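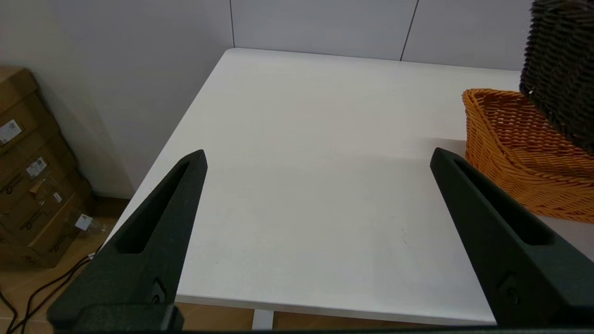
Chapter 2
Baskets and How They Are Made

Every woven basket has a body and a rim. The body is made by passing strands over and under a set of upright stakes. In this chapter you will learn to name the main parts.
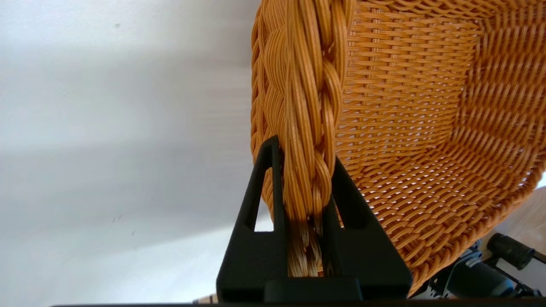 Fig. 2.1 A braided rim and the finer weave inside.

The rim finishes the edge. A handle may be twisted from several cords, and cords can fray.

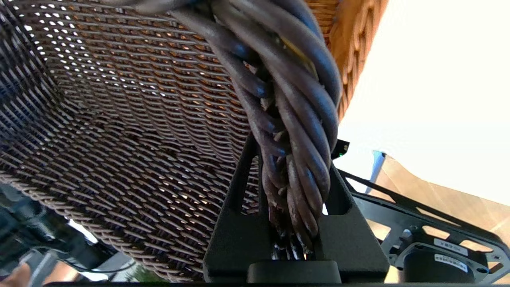 Craft and Materials Department, Longo College

Before you start, find a basket at home and sketch its rim.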